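Robot Learning Lab -- Notes for Unit 4
Two-arm imitation, data side
Posted Jan 28, 2018

Read before lab. These are rough, I'll fix the typos when I get to it.

Where we left off: behavior cloning on one arm. State in, action out, squared error, done. Worked OK on the reach task, fell apart on anything with contact. This unit, two arms, same basic recipe, and most of the trouble moves into the data.

1. Setup

Two arms on one rail, facing the same table. Each arm has its own controller board. Joint positions are the observation, plus one fixed camera. Actions are target joint positions for BOTH arms, stacked into one vector. Left first, then right. Please keep that order. Half of last term's bugs were swapped arms.

Why one vector and not two policies? Okafor baseline (see reading list) trains two seperate policies and lets them see each other's joints. Fine for hand-offs, poor when both grippers hold the same thing, small errors on each side pull against each other. Joint policy learns the correlation directly. Costs more data.

2. The demo set

We use the Pultley set. 3,426 demos total, all teleoperated, all two-arm. Split:

train -- everything not listed below
validation -- 395
test -- 841, do not touch until the final report

Split is by session, so don't reshuffle. If you shuffle by frame you leak near-identical frames across the split and your validation loss looks wonderful and means nothing. Every year somebody does this.

Logging is at 15 Hz. Camera and joints are NOT on the same clock. Use the align script in the Forton folder, it matches each image to the nearest joint reading and drops pairs that are too far apart.

3. Workspace and objects

Plain tabletop, light color, low contrast. Good for segmentation. Objects are flat or nearly flat, and printed ones are the useful case, the pattern gives the vision encoder something to hold onto. Blank card on beige table is misery.

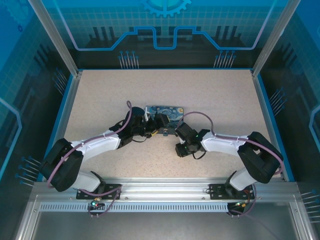
Occlusion is the main thing to worry about with the fixed view. When both grippers are close in, the edges you care about are exactly the ones hidden. With a swirly blue-and-yellow print you still get a decent pose estimate from the middle of the object, even with the left edge under a gripper. Mask-based tracking does much worse here, it sees the object shrink and thinks it moved.

Also note walls. The enclosure is blue with a busy printed pattern, and the object print has a lot of blue too. Crop to the tabletop before you train. Color thresholding on the full image will pick up the background, don't bother.

Cables: they loop over the arms and move when the arms move. A policy can latch on to cable shape as a stand-in for joint angle. Harmless until someone re-routes a cable, then everything breaks. Random patch erasing on the upper half of the image helps a bit.

4. Mirroring

Arms are mounted as a mirrored pair so you can double the training data -- flip the image left-right, swap the two halves of the action vector, negate the base rotation joint. Check the sign on the wrist roll too, it flips as well. Write a test for it: mirror twice, you should get the orignal back exactly.

Don't mirror validation or test.

5. Action chunking

Predict k steps, execute k, then predict again. k = 1 jitters. Large k is smooth but blind, no correction once contact goes wrong. Start with k = 8 and sweep. Edell variant overlaps the chunks and averages them, newer predictions weighted more. Slightly laggy at gripper close, otherwise nice. Implement plain version first.

6. For lab

Run the align script, plot left and right joint traces for any one demo, mark where each gripper closes. Are they closing together or one after the other? Then train the joint policy with and without mirroring, report validation loss for both. One page, plots included. No screenshots of the terminal please.

Writeup goes in the course folder, same naming as Unit 3. Reading for next unit is up in March, covers recovery data and what to do when one arm drops its side.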